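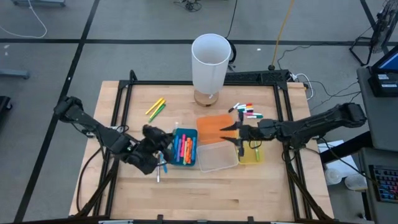
Markers stored on their sides in an open teal container, with the orange lid set beside it.

The Flat Box Problem: Storing Markers So They Last
By Noeline Treloar
January 22, 2025

Most households that own markers own too many of them, and most of those are kept in the wrong container. The usual choice is a mug or a jar. It takes up little desk space and it shows the caps, so colors are easy to find. It also holds every pen at a steep angle for months at a time, and ink in a fiber reservoir moves slowly toward the lower end.

A marker stored tip up tends to write pale at first. A marker stored tip down can flood when uncapped. Dual-tip pens have both faults at once, one at each end. The standard remedy is horizontal storage, and for a small collection a shallow rectangular box with a lid does the job without a rack or a rolling cart.

Choosing the box

Measure the longest marker with its cap on and add a finger's width. A box that matches the pen length exactly will work until someone buys a different brand. Plastic is the practical material. It wipes clean, and alcohol ink that has leaked from a bad cap will not soak into it.

Width decides how the box behaves in use. If the row of pens is tight from wall to wall, the markers stay parallel and can be read by body color. If there is slack, they roll and cross over one another, and the lid stops closing. Benedikt Strobel, who fits out classrooms for the Cleda art program, packs the box until the last marker has to be pressed in, then takes one out.

"People buy the box first and then look for pens to fill it," he says. "Count the pens. Then buy the box."

Strobel's own count for the program's main studio came to 2421 markers, of which 76 failed a scribble test on plain copy paper. The failures had two common causes: caps that were not fully seated, and pens left loose on the table at the end of a session.

Sorting

Empty everything onto a flat, clear surface. Wood is acceptable if it is sealed; put down scrap paper if it is oiled or bare. Test each marker with a single stroke and return it to one of three places: the main box, a second smaller box, or the trash. The second box is for duplicates, odd sizes and pens that still write but are close to empty. A translucent one saves opening it to check.

Order by color family if the user draws, and by tip width if the user mostly labels. Mixed schemes do not survive the first week. Water-based and alcohol-based markers should be kept in separate boxes, as their tips are easily confused and one will spoil the other on paper.

Lids

Lids are the weak point of any box system. They are nearly the same size across a product range and do not always interchange. Write the box name on the inside face of the lid in permanent ink. While sorting, keep each lid flat next to its own box. A lid with a slight warp can be pressed under books overnight; one with a cracked corner should be replaced.

Check the set every 6 months. Strobel does his in October and again in spring.

12 comments | 31 shares

More in Home Workroom
Re-inking at the Desk: A Method
Sivell Drawer Inserts, Measured
What to Do With Dried-Out Highlighters
Bandara and Nilley Paper Trays Compared

Get the Workroom newsletter in your inbox every other week. Enter your email address to sign up. You can unsubscribe at any time.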